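Handout 6: The Celebrity Fact Page as a Genre

Read before the session. Bring one fact page of your own choosing, printed or saved. We will compare them in pairs first and then as a group.

A fact page is a short web page made of loose statements about a well-known person: height, birthplace, spouse, first job, shoe size. It isn't a biography, although it borrows from one. Most run between five and fifteen sentences, and few of them name a writer.
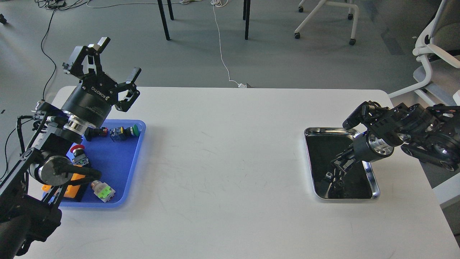
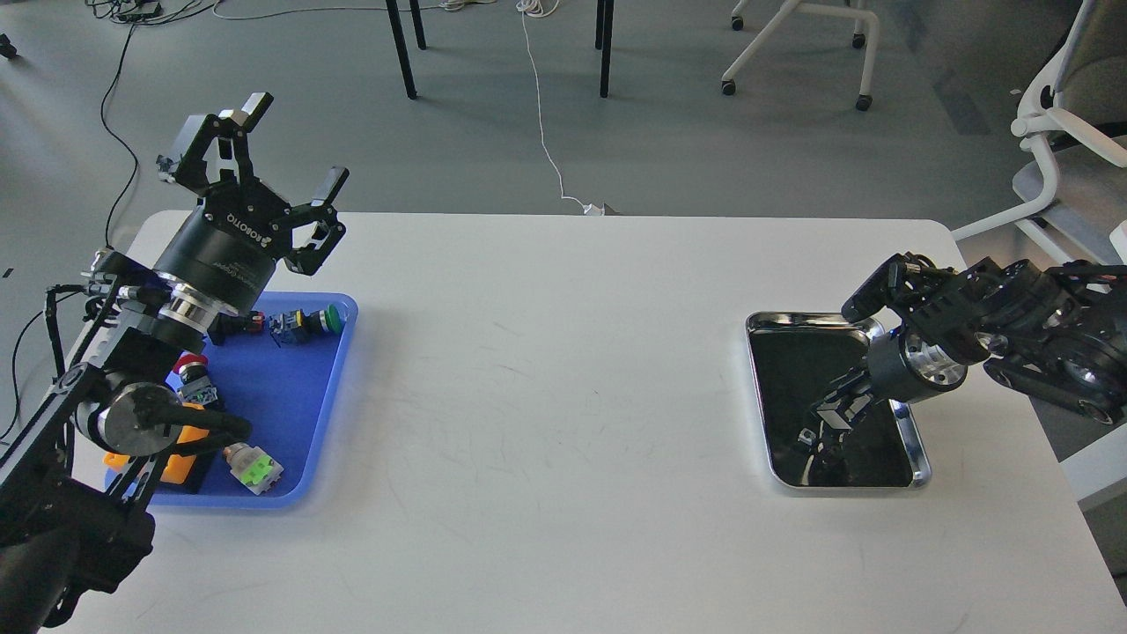

Not everyone accepts the word "genre" for this material. A reply to last year's version of the handout, signed only Brarix, argued that a genre needs readers who know they are reading it, and that people who land on a fact page have mostly typed a question into a search box and will leave in under a minute. They read one line. Calling that a genre, the reply went on, is like calling a phone book a genre. Keep the objection in mind; we return to it in section 5.

## 1. What is on the page

Look for these parts. The order varies.

- A hook line promising that everything is on the page
- An occupation, often as a sentence with no subject ("Singer who appeared on...")
- One family fact
- One fact about life before fame
- A link to another famous person, usually a director, co-star or ex-spouse
- A table of measurements

The last item is often the reason the page exists. The sentences above it give the search engine something to read and the visitor something to scroll past. On some sites the table is filled in even when no figure has ever been published. Section 3 covers how to check.

## 2. Two sites compared

We use two sites throughout the unit, Jama and Zasero. You have screenshots of both in the reading pack.

| | Jama | Zasero |
|---|---|---|
| Profiles | 3,000 | 2,000 |
| Typical length | 16 sentences | 6 to 8 sentences |
| Sources shown | sometimes | never |
| Date of last edit | yes | no |
| Reader corrections | by form | none |

Jama is the larger site and looks the more careful one. Don't assume that it is. In the pack there is a Jama profile of a soap actor with a last-edit date in March, and the marriage it lists had ended two years before that. The edit was a new photo. An edit date tells you that something on the page changed. It doesn't tell you what.

Zasero profiles are shorter and harder to catch out. "Has two children" stays true longer than "has a son, 4, and a daughter, 2." Vague wording ages well, so an old page with no mistakes in it may simply have said very little.

## 3. Tracing a claim

Pick one sentence and work backward.

1. Search for the exact wording in quotation marks.
2. Sort what you find by date as well as you can. Undated pages go at the bottom.
3. Read the oldest dated page. Does it name where the fact came from: an interview, a program, a press kit, a court record?
4. If it does, find that source and read it.
5. If it doesn't, write "origin not found" and stop.

Height is a good claim to practice on. Actors' heights tend to come from agency sheets, and agency sheets come from the actor. Once a number is on one fact page the others copy it, and 50 pages giving the same height may all go back to one sheet. Count that as one source.

Marriages and births are easier, since there are usually announcements. Net worth is the hardest. Most net worth figures on these pages can't be traced to anything, and you should not repeat one in your written work except as an example of an untraced claim.

## 4. Tense and dropped subjects

Van Beek, the extract on pages 9 to 14 of the pack, looks at the grammar. Two points to take from it:

*Past tense for things that are still true.* "He had two sisters" can suggest that the sisters have died, or that he has. Fact pages do this all the time. The past tense saves the site from updating the page when the person does die.

*Missing subject.* The occupation line often starts with a noun and never reaches a main verb. Van Beek traces this to photo captions in fan magazines, where space was short. The web page has no shortage of space but has kept the habit.

Mark both in the page you bring. Use one color for each.

## 5. Back to the objection

Questions for the group:

- Does it matter whether readers know what kind of page they are on?
- Fan magazines ran fact boxes for decades. Did readers of those treat them as a form of their own?
- If a page is written mainly for a search engine, who is the audience?
- Would you answer differently for Jama than for Zasero?

## Written work

Choose one profile from either site. Trace four claims, at least one of them a measurement. For each, give the exact wording, the oldest dated page you found, and the origin or "origin not found." Add one paragraph on which claim you would be willing to print in a newspaper and why.

Living private individuals, including children of celebrities, are not to be traced. Leave their names out of your notes as well.

Late work loses one grade step. Pack pages 15 to 22 are for next time.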